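A tablecloth for the low table

My mother had a rule that a table without a cloth is only furniture. I didn't agree with her when I was young, because I was the one who washed the cloths. Now I have lived in Canada for many years and I find that I own more tablecloths than plates.

The newest one is checkered, pink-red and white, the kind that people here take to a picnic. I bought it from Sobia Jafri, who was clearing her cupboards before she moved to Powell. She wanted to give it to me for nothing, but I don't like to take a good thing for nothing, so I gave her a jar of my plum jam and we were both satisfied. It was folded in her cupboard for a long time and the folds were very stubborn. I ironed it two times on the wrong side with a damp towel between, and one fold still came back.

I brought it to the big room where we are arranging a small sitting corner. In the middle of the floor there is a low table, and for weeks I was looking at it and thinking of my mother. A low table is not easy to dress. On a dining table the cloth can hang down a long way and it looks generous, but on a low one it reaches for the floor and people step on it. I like it to drape over the sides a little and then stop.

Then comes the question of what to put on top. I wanted few things. There is a woven wicker tissue box, tan, which I like very much for its colour. Next to so much red the tan is calm. And there is a black picture frame with a white print that says LOVE OF NATURE. I will confess I was not sure about the frame. The words are a bit sweet for my taste, and I would choose a drawing with no words. But the black edge looks strong on the checks, and Khang Lò told me that I think too much about words, so it stayed. 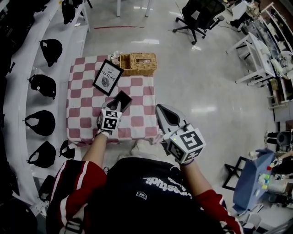
The difficulty with checks is that they show everything. When you lay a plain cloth a little crooked, the eye forgives it. With squares you have straight lines in two directions, and if they don't run with the edge of the table you will see it from the door. I begin always from one corner. I put the corner of the cloth where I want it, I hold it with something heavy, and I walk to the opposite corner and pull softly. Only after that I do the sides. If you begin with the sides, you pull, then the other person pulls, and you can go on like this until dinner.

It is also true for the objects. A frame which lies turned a little on a plain cloth looks relaxed. On the checks the same frame makes a diagonal against all those lines, and you must decide if you like it. I moved it many times. Tín Lục prefers it turned and I prefer it straight, and we have not solved this. He says straight things look like a shop. I answered that a shop knows what it is doing.

One more word about the tissue box. Wicker has small ends that stick out, and they can catch in the threads of a cloth. Before you put a basket or a wicker box on a good cloth, pass your hand under it slowly. If something scratches, cut it with nail scissors, then glue a piece of felt on the bottom. I learned this on a linen cloth from my aunt, and there is still a pulled thread in it the length of my finger. And lift the box when you move it, please, do not push it.

When I fold a checkered cloth I use the squares as a ruler. I bring edge to edge along one line, so the fold falls between two colours, and next time I fold it on another line. In this way the same place doesn't become tired. My aunt rolled her best ones on a cardboard tube and had no folds at all, but she had also a bigger cupboard than mine.

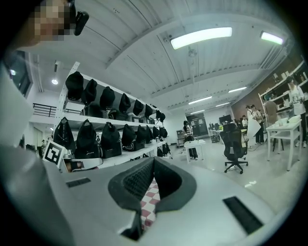 Can I wash a red and white cloth together with other white things?

I wouldn't do it the first few times. Wash it alone in cold water, and put a piece of old white cotton in with it. When the cotton comes out still white, you can wash the cloth with your light colours. Dry it in the shade if you can, as strong sun takes the red out unevenly, and then one half of your table is older than the other half.

For jam stains I use cold water from the back of the cloth, as soon as I see them. For candle wax I wait until it is hard, lift it with a spoon, and iron the rest between two sheets of brown paper. Coffee I am still losing against. If somebody has a good method which doesn't also remove the red, write it to me.

Next I would like to find cushions for the sitting corner. Something in grey or dark green, without a pattern. There are enough squares already.

Comments

Hilkka Lahtinen
For coffee, try glycerine before washing. Rub it in with a finger and leave it for an hour, then lukewarm water. It worked on my blue checks and the blue is still there. Test a corner first.

Virgilio Evangelista
I am with Tín, leave the frame turned! Mine at home are all crooked and I call it style.

Sobia Jafri
So happy to see it is on a table again. The jam is finished, by the way. That stubborn fold was there when I got it too.

Khang Lò
I said you think too much about words, and then you wrote all this :) Dark green for the cushions, please.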